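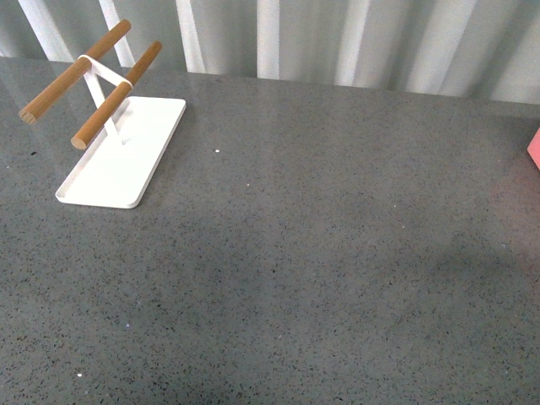 生活区 > 厨房与台面 > 小件收纳 > 帖子

分享 41 · 收藏 48

标题:两根木棍配一个白盘的小架子,大家都拿来挂什么?

石板路上的猫
楼主 2026年5月24日

先说结论,喜欢!Samanar 的小木棍架,我四月份就放进购物车了,一直犹豫,因为台面已经被我清过一轮,发过誓不再添东西。结果到手以后往灰色台面上一搁,白盘和木头都显得特别干净,我一早上绕过去看了好几回。

不过问题来了,我还没想好给它派什么活。家里人意见完全不统一,一派说挂手链项链,放洗手台;一派说挂茶巾,留在厨房。我自己偏心厨房,每次泡完茶那块小方巾都没地方去,搭水龙头上皱巴巴的,搭椅背上又总被坐到。

想听听用过同类架子的朋友怎么安排。另外木棍需不需要先上油?说明书薄薄一张,只讲了怎么装,别的一个字没有。

盐焗小土豆
2楼

厨房派举手!我家用的是 Coste 的款,比你的高一截,专门晾茶巾和滤布。最大的好处是两根平行,巾子搭上去中间留着缝,两面都透气,比单根杆子干得快多了。以前我的滤布老有一股捂出来的味儿,换了架子以后再没闻到过。

上油的话,我上过食品级矿物油,薄薄一层,擦完晾一夜。颜色会深一点点,更润,我很喜欢。

半瓶桂花
3楼

投洗手台一票。厨房油烟大,白色金属用不了多久就发黄发黏,擦起来烦死人。放卧室或者洗手台挂首饰,底盘正好扔戒指耳钉,一点不浪费。挂茶巾的话底盘干嘛用呢?接水?那还不如买个沥水架。

石板路上的猫
楼主 回复 3楼

底盘就是接水呀哈哈,带一圈浅浅的边呢。我家灶台在另一头,炒菜也不多,油烟我倒不太担心。

盐焗小土豆
2楼 回复 3楼

不同意"不如买沥水架"。沥水架那么大一坨,一块茶巾扔上去可怜兮兮的。小东西就该有小东西的位置!而且白色烤漆的我用了两年,拿温水加一点小苏打擦,没黄。

半瓶桂花
3楼 回复 2楼

你的没黄,我的黄了,可能跟漆有关系。我那个是 Bredex 的,放在灶台边上,第一个夏天过完就不是白色了。也许我摆的位置确实不好,这个我认。但首饰派我不退。

夜航西瓜
6楼

看到木棍就进来了。我想泼一小盆冷水:潮湿的东西长期挂在原木上,接触的地方容易出一道深色印子,尤其棍子的断面最吸水。我上一个木杆就是从两头开始发黑的,中间反而好好的。要挂湿的,两头一定多抹几遍油,抹到它不吃为止。

挂干的就完全没这个顾虑,比如干透的茶巾、隔热手套、围裙带子、香草。对了,香草!迷迭香扎一小把倒挂上去,掉下来的叶子全在盘子里,收起来直接进罐子,我光是想想就高兴。

石板路上的猫
楼主 回复 6楼

香草这个主意太好了吧!!阳台那盆迷迭香正愁剪下来没处晾。断面发黑的事我记下了,今晚就找油。

石板路上的猫
楼主
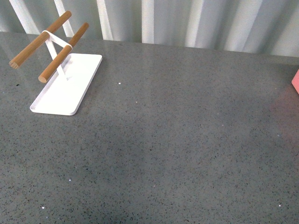

回来汇报一下,茶巾和香草我想先各试一阵,位置就定在台面里侧这一角,离水槽两步,拿起放下都顺手。试之前我把楼里说的滴水问题认真琢磨了一遍,发现前后两根得分工:前面那根的断面落在白盘左边的上方,滴水有盘子兜着;后面那根的左端伸到盘子外头去了,底下就是台面,湿巾子要是搭到最头上,水就直接滴石头上。所以湿的归前面,香草和干的归后面,往里挂一点。台面是灰底带细点子的,滴几滴水我估计也不太看得出来,但我还是想养成随手擦的习惯。后面的帘子我也犹豫过要不要挪远些,百褶的浅色布,最怕沾茶渍,先把茶色重的巾子过一遍清水再挂。

橘子皮晒满院
9楼

楼主这个分工我直接抄走!我也是同一家的架子,买回来一直只用前面那根,后面那根空着,看着总觉得亏。昨天刚把干辣椒拿线穿起来,晚上就挂后面去。

补充一个用法:晾手擀面。我做一人份的面条,擀好切完搭在两根棍上,刚刚好,盘子里撒一层薄粉,断下来的碎面也不粘。前提是棍子只干净用途,别跟茶巾混着来。孩子特别喜欢帮忙挂面条,一根一根的,挂得比我整齐。

半瓶桂花
3楼 回复 9楼

面条我服了。这个用法我没想到。

夜航西瓜
6楼 回复 9楼

面条可以,但要是照我说的抹过油,抹完得放够48小时再沾食物,不然面上会带一股油味。我心急试过一次,那碗面……还是倒掉了。

盐焗小土豆
2楼 回复 6楼

48小时有点夸张,我晾一夜就用了,没味。关键是抹完拿干布使劲擦,把浮油全擦掉。你可能是抹多了。

夜航西瓜
6楼 回复 2楼

有可能,我手重。反正多放一天又不吃亏。

长尾巴水壶
14楼

问一个没人问的:会不会倒?我看这类架子的金属腿都是薄薄的扁条,东西又都往一边挂,总觉得一碰就翻。我家台面边上就是过道,猫还爱上来巡逻。

石板路上的猫
楼主 回复 14楼

我拿湿透的茶巾试过,故意全搭在一边,拿手指头推了推底盘,纹丝不动。盘子比看着沉。不过猫我没法替你试,我家没有(虽然我叫这个名字)。

橘子皮晒满院
9楼 回复 14楼

我家有猫,翻过一次,是连盘子一起被推下去的,跟架子稳不稳没关系,它连铁锅都推。后来我在盘子底下垫了几粒 Clutisis 的透明胶粒,推起来涩涩的,它推两下嫌没意思就走了。胶粒我记得是24粒一板,剩下的全贴抽屉和相框后面了,特别好用。

长尾巴水壶
14楼 回复 9楼

推铁锅,懂了,我家也是这种级别的选手。胶粒去找找。

半瓶桂花
3楼

我再替首饰派说两句话啊。长项链挂一根,手链挂一根,不打结,出门一抓就走,这种快乐你们挂茶巾的体会不到。棍子有粗细的讲究,太细的挂手表会滑,木头的比金属的好,有一点涩,表带停得住。而且木头配银饰是真的好看,我洗完脸能站那儿看半天。

石板路上的猫
楼主 回复 3楼

你再说下去我真的要再买一个放洗手台了……

盐焗小土豆
2楼 回复 楼主

买!台面上发的誓管不到洗手台。

夜航西瓜
6楼

本楼浏览都近2000了,一个小架子聊出这么多,我好爱这个版。楼主香草晾好了记得回来说一声,我想知道你那边几天能干。我这里梅雨一来,迷迭香挂一个礼拜还是软的,最后都是进烤箱低温收的尾。

石板路上的猫
楼主 回复 6楼

一定!已经剪了一小把,线也找好了。油是从切菜板那瓶里借的,今晚先抹棍子,两头多抹几遍,听你的。抹几遍算够,是看它颜色不再变深,还是看表面开始泛亮?

夜航西瓜
6楼 回复 楼主

看断面。刚抹上去一下子就哑了,说明还在吃,接着抹。等放一刻钟还亮着,就可以擦了。

评论 24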